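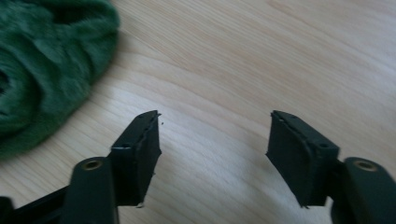
Our question for the term was whether a policy learned from hand-held demonstrations gets worse when the demonstrators get bored. We collected 635 demonstrations of cloth folding with the hand-held gripper, split between four of us, and nobody was paid, so boredom was not hard to arrange. Every demonstration starts the same way, with the fingers open over bare wood and the green cloth bunched up off to one side, and the person has to go and get it. Fongchan Wiriya wanted a more exciting object. She was outvoted.

Method

We sorted the demonstrations by when in a sitting they were recorded. The first 200 we called "fresh" and a matching 200 from the ends of sittings we called "tired." The leftovers went into a folder named Dralard, after Jaruwan's hometown, for reasons she has declined to put in writing. Two policies were trained with identical settings, one per set, and each got 70 trials on the arm. A trial counted as a success if the cloth ended up folded once with its edges within two fingers' width of each other. Sunee Ongart judged all of them without being told which policy was running.

Results

The tired policy won by 13 trials. We checked the labels, then checked them again with Sunee watching, and they were right.

Our best explanation is that fresh demonstrators show off. In the early recordings we hover, reconsider, regrasp and generally perform for posterity. By the end of a sitting people take the shortest path to the cloth, pinch it and go home. Average path length was shorter in the tired set for all four of us, and most of all for Rattana Khunthong, who had a bus to catch.

Limits

One cloth, one table, four students. Tired also means practiced, and our design can't separate the two. Wanpen Paisan pointed this out in September, before we had collected anything, and would like it recorded that she did.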